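The night train from Ostura to Sima is coming back in September!! First sleeper on that line in 20 years and I am so, so happy.

174 berths, proper bunks, breakfast before you get in. I've read the whole timetable twice already.

It leaves at 22.10 and stops at Skindum just after midnight - so the north of the county gets a direct train south again. No bus, no change, no cold platform at four in the morning.
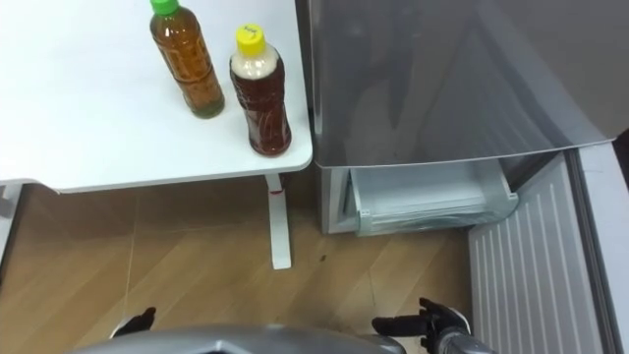 Two bottles, green cap and yellow cap.

Local petition got 2,585 names in the end. I signed it on a windy street corner and never thought we'd get this far.

Bikes go in the end coach, but you have to book the space. Dogs travel free in the seated part!
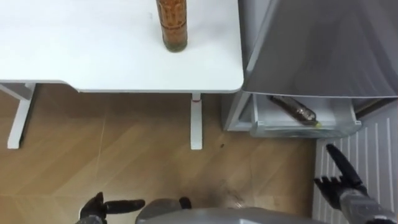 Radka Tomić: Any word on fares yet? The day train is dear enough as it is.

Seats only for now, Radka - berth prices come out next week. I'll post them the minute I see them. Already picking my bunk (top one, always).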